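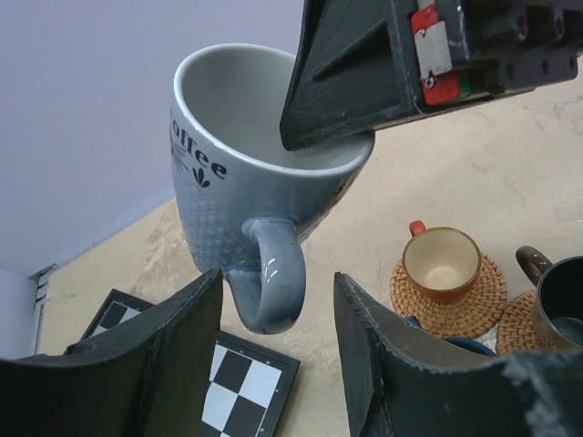 Gray mug with a white rim and a glossy handle.

Limbridge Home Pages > Tips > Walls and Pictures > Framed prints and drawings

How to keep framed prints and drawings in good condition at home

16/10/2023

Many families have on the wall an etching, a watercolor or an old reproduction that came from the grandparents. Such works on paper are more delicate than an oil painting, and most of the damage which I see in them was made slowly, in the house, by light and by damp air. The following tips are those I give to my neighbors in Urnoldale when they ask me, and they need very little equipment.

Choosing the wall

Do not hang a watercolor opposite a window which receives the sun at noon. The blues and the pinks go first, and they do not come back. An inside wall of the corridor is usually the best place in the apartment, though people do not like to hear it. If you have only the outside wall, glue a slice of cork, 7 mm thick, on each lower corner of the frame, at the back, so that the air can pass between the frame and the wall. The wall above a radiator is bad, and the bathroom is the worst of all.

For lamps, turn the light to the ceiling and not to the glass. If one picture has its own small lamp, leave it off when you are not looking.

Dusting

Take the frame down and lay it flat on a clean towel. Brush the molding with a soft, dry brush, from the top to the bottom. A gilded frame must never meet water, also not a little water. For the glass, spray the cleaner on the cloth and never directly on the glass, for the liquid runs down under the edge and is drunk by the mat. Afterwards you will find a brown line there which no one can remove cheaply.
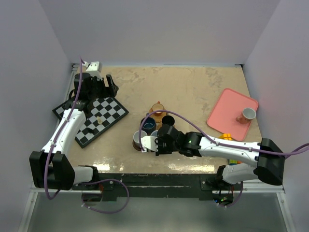 Wait until the glass is fully dry before you hang the frame again. I leave mine for about 14 minutes, and in November, when the rooms are more humid, I leave them longer.

Looking behind the frame

Once a year, turn each picture and look at the paper tape on the back. If it is torn or lifting, cut it away and put a new one, for small insects enter by this gap. I use the gummed paper tape of Bridum, which you wet with a sponge. Do not use the transparent tape from the office drawer. Its glue becomes yellow and later passes into the paper.

If you see small brown spots on the print itself, do not rub them with bread or with an eraser, as some old books advise. Put the print in a dry room and ask a paper restorer. The same is valid for a print which is stuck to the glass: do not pull. 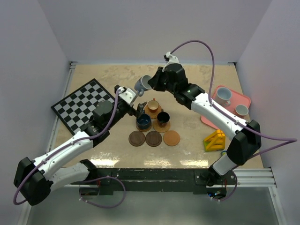 Light blue-gray cup, held tilted over a beige tabletop.

Replacing the mat

An old mat made of wood pulp has a brown color at the cut edge of the window. It is worth the effort to change it. Ask for cotton board, 2 mm, and check that the word "acid-free" is on the sheet and not only on the package. The print should be fixed with hinges of Japanese paper and wheat paste at the top edge only, so it can move a little when the weather changes. The shop Mocanu cuts the window to measure if you bring the frame.

Prints that are not on the wall

Keep them flat, with a sheet of thin acid-free paper between each one and the next. A folder of 200 sheets is too heavy to open without bending something, so divide it. Write the title on the folder with pencil. Never roll a print that has been flat all its life, also when the moving company says that it is safer in a tube.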